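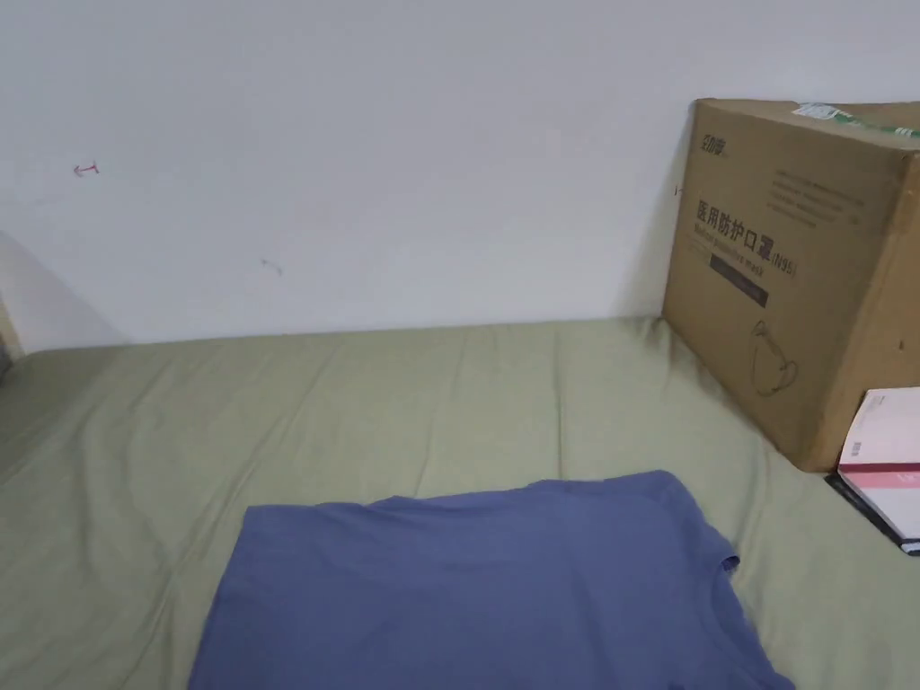 Written by the owner of this blog, who also does all the folding

I moved into the flat on Brurnholm Street in September and I still don't have a dresser. The one I ordered from Flellow was supposed to take 14 days. It has now been 77, and the last email said the drawers are ready but the frame is not. So for now my clothes live in cardboard boxes, and the bed is where I fold them.

The bed works fine for this. It's wide, it's the right height if I sit on the edge, and the wall behind it keeps a box from sliding off the far side. I put the box at one end and lay the shirts out flat one at a time. The blue T-shirt was first this week. It's an ordinary short-sleeved one, and I've had it longer than most of the furniture.

My way of folding is not special. Lay it face down, smooth it from the collar to the hem, bring in one side with the sleeve folded back on itself, do the same on the other side, then fold up from the bottom in thirds. If the sheet underneath is rumpled, the shirt comes out a little crooked. I used to pull the sheet tight before starting — now I don't bother. 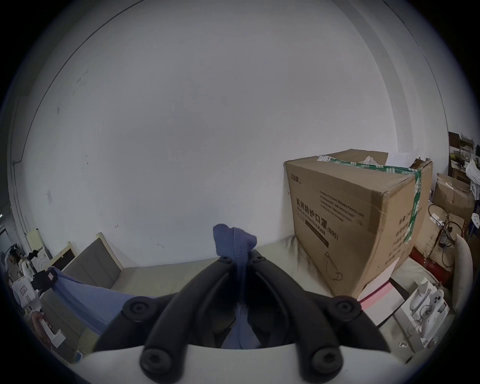
I get most of my boxes from the pharmacy next to the Nistor bakery. They put them out around the back in the morning and don't mind people taking them. Mask boxes are my favorite. They held something light, so the cardboard hasn't been crushed, and they're big enough for a season of shirts. One says N95 on the front in large print, which at least makes it easy to remember which one has the T-shirts.

I did look at plastic bins. The Datar ones with the snap lids were 60 for a set, and a bigger set was 90. That seemed like too much for something I'd stop using as soon as the dresser arrives.

Two things I've learned about keeping clothes in cardboard. Put heavier things like jeans at the bottom, and make sure everything is completely dry before it goes in. I had one sweater that wasn't, and it smelled like a basement until I washed it again.

Socks are still in a shopping bag. I'll get to those next.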